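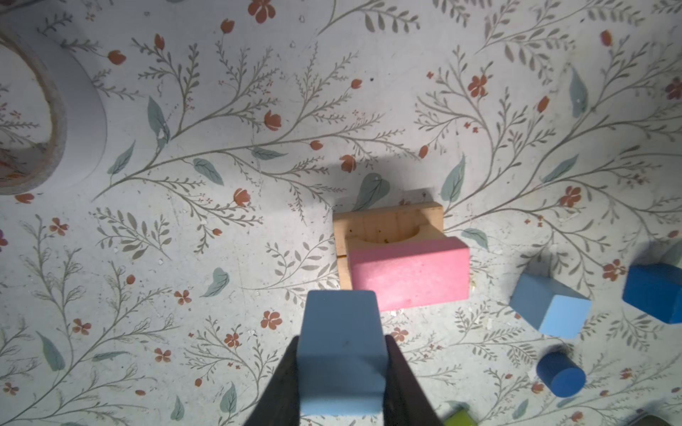
Session 4: Block Play and Early Building
Course notes, Plumwood Early Learning Certificate
Instructor: Teófilo Henao

Reading for this session: the Drero packet, section 9.

What a mixed set offers
A set with only cubes teaches stacking and not much else. Add flat rectangles, cylinders and a base with a round hollow, and children start to compare. Does this one fit the hole? Will it sit flat over the top? Let them try it before you name the shapes.

Wood and paint
Unpainted wood shows its grain. Painted blocks pick up small marks with use, and these are fine to leave. Take out anything with splinters or flaking paint. Our storeroom holds up to 200 blocks, so check a few trays each month and start with the oldest.

Bridging and loading
Put a small wooden base down first, lay a pink rectangular block across it, then set two light blue cubes side by side on top. The long block carries both cubes. Ask the child what would happen with one cube only, placed at the end — then wait for the answer.

Write down the order in which the pieces went on. A finished stack tells you little about how the child got there. 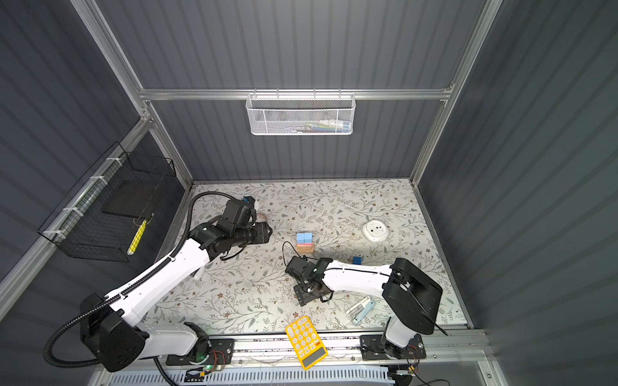 Bravo asked whether the base should always go down first, or whether children could build the top part and move it over. Both are worth allowing. Moving a loaded block takes two hands and some patience, and most four-year-olds will drop it a few times.

For next session
Observe one child building for nine minutes. Write 200 words on what you saw, with a sketch of one structure. Hand it in on paper at the start of class.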